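3.2 How people label shared food

I started this part of the study because of a jar of pickles. Jalen Yazzie and I had spent two months asking households in Listalcombe how they split up groceries, and everyone kept bringing up notes - sticky ones, angry ones, notes with hearts on them.

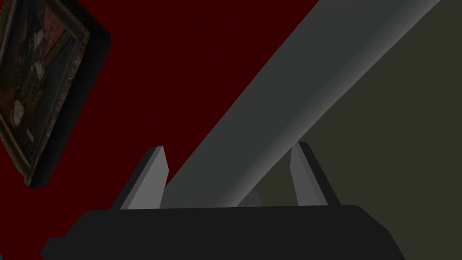

So we changed the interview guide. Instead of asking who buys what, we asked people to tell us about the last note they wrote and who it was meant for. That got them talking! One session on a Tuesday ran so long that we missed our bus back to Halalgate.
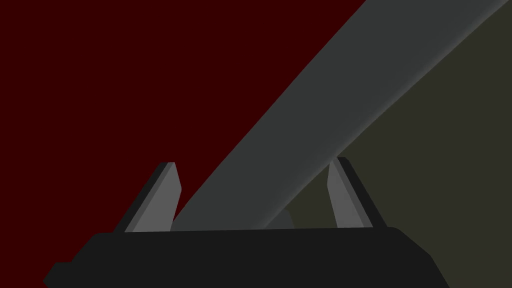
Most notes fell into what Malhotra calls soft claims, where you hint that something is yours without saying so ("saving this for lunch"). Hard claims, with a name and maybe a warning, were rarer, and people were a bit embarrassed to admit to them.
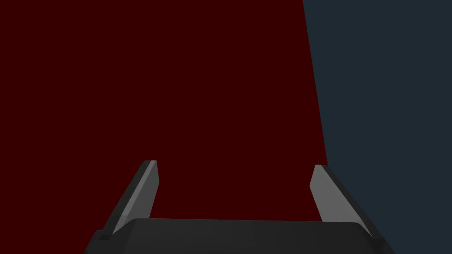

Figure 4. Dark red surface beside a blue-gray one.

I'd expected roommates to write more hard claims than families do, and in Listalcombe they did. The Skirkeo interviews went the other way, and I still don't have a good story for that (Jalen blames teenagers). 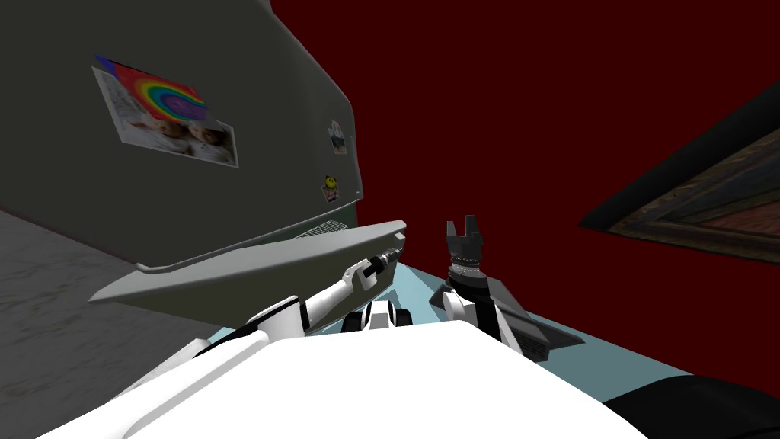
We also asked what happens when a note gets ignored. People mostly wrote a second one, a little longer than the first, and then hid the food behind the milk.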